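Police in Triltlow Want Longer Access to Doorbell Video

13 March 2022

The Triltlow police department is asking the city council to let it keep doorbell camera footage for 30 months, even when no case has been opened.

Under the current rule, video that residents share with officers must be deleted after 10 days unless it is tied to an investigation. The department says that is too short. Burglary reports often come in late, it argues, and by then the clips are gone.

The footage comes through Zutum, an online portal the city began using in February. More than 500 households have signed up. Officers can send a request to every account on a block, and residents choose whether to answer.

Lautaro Barrientos, a defense attorney who has followed the contract, says the choice is thinner than it looks. "Your neighbor says yes, and now the police have your front door too," he said. "You were never asked."

His other complaint is about who can look. The draft gives log-in rights to six outside agencies - the county sheriff among them - and does not require any of them to record why a clip was viewed.

Council member Pons wants that changed before a vote. An amendment would require a written reason for each search and a yearly public report. Kindar, the next town over, adopted a similar rule and kept its shorter deletion period.

The department has not said whether it would accept the amendment. A hearing is planned, and written comments can be left with the city clerk until then.
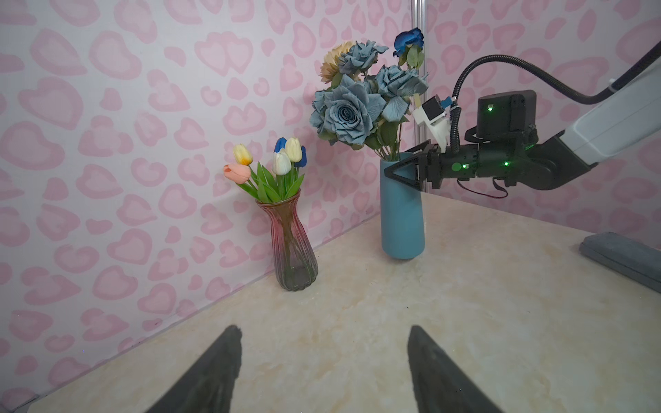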